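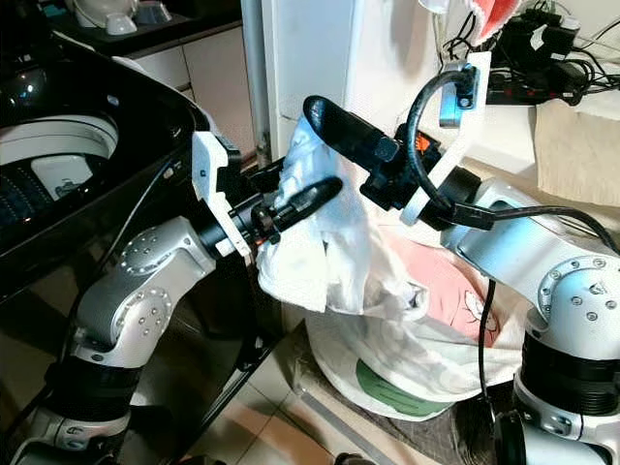 Filed under: Workshop notes / Laundry & textiles

December, 14:20. Carried on with the white cloths for Skandley. Folding is slow in here, the space is too cramped to open one out properly. Corners first, then shake, then halves.

Weighed the Wollevine cotton again - 115 g a piece, 39 pieces in the lot. Simões lot still to weigh.

Fabric bag is fine for now but creases get worse the longer things sit bunched up. Try a flat tray next time. Need a clear bit of worktop too.

To do: relabel shelf, order more pegs.

© Momton Workshop | Contact | Back to top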